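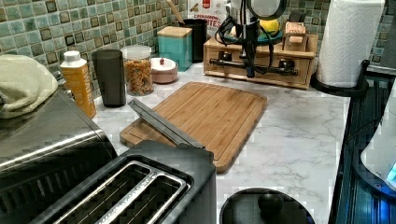 4.2 Do containers against the back wall mean a tidy worktop?

Figure 3. Worktop in one of the study kitchens, with containers kept along the tiles.

The claim we set out to test is a familiar one in advice on small kitchens: that food and tools kept on the worktop should be moved into matching canisters and pushed to the back, and that this frees the front for work. Mendonça's household guide puts it as a rule. We are not convinced that it is one, and the kitchen in Figure 3 is a fair illustration of why. A charcoal canister, a clear jar with a white lid and a teal canister with a wooden lid all stand against the mosaic tiles, much as the guide would wish. So do a carton-style bottle with a screw cap and, further along, a cereal box still in its printed card. The toaster is well forward of them. If the rule is about where things stand, this worktop largely keeps it. If it is about decanting, it keeps it only in part, and the guide does not say which of the two is supposed to do the good.

Our raters did not settle the matter. Symonenko and Koech scored the Brandville kitchens separately, using the same sheet, and disagreed most often over open packets. Koech marked them as clutter wherever they stood. Symonenko marked them down only when they took up room that somebody would need for chopping or serving. Both readings can be defended from the wording of the sheet, and we take this as a fault in the sheet. Of the 200 worktops scored, 90 received different marks from the two raters, a poor result for a measure that has been used so freely in earlier work, our own Illetau pilot included.

A second difficulty is what to do with the upright fittings.
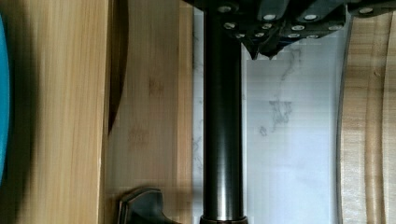 Poles, racks and holders are usually left out of worktop studies on the grounds that they take up height and spare the surface. We doubt that this is safe. The footprint of such a thing is small on paper, but the space next to it may be of little use for anything wide, and the sheet has no line for that. A glossy black pole that widens slightly into a dark metal base, standing near a bamboo panel with only a narrow band of the marble showing between them, would be entered as the area of its base and nothing more. The strip of worktop in between would count as free. Whether anyone would put a plate there is another question, and one that a plan drawn from above cannot answer.

Mushi has suggested counting any gap narrower than a side plate as occupied. We tried this on four kitchens and the ranking changed, though with so few cases we would not lean on it. Until the definition of free surface is agreed, we think the published figures for "usable worktop" should be read with a good deal of caution.

4.3 Limits of the scoring sheet

The sheet was written for laminate worktops with a single run of wall behind them. It has no entry for appliances whose tops are used as shelves, and raters were left to decide for themselves whether a folded towel on such a surface counted as being on the worktop. McPhee ruled that it did not. Aoki would have counted it, and we have kept both sets of scores.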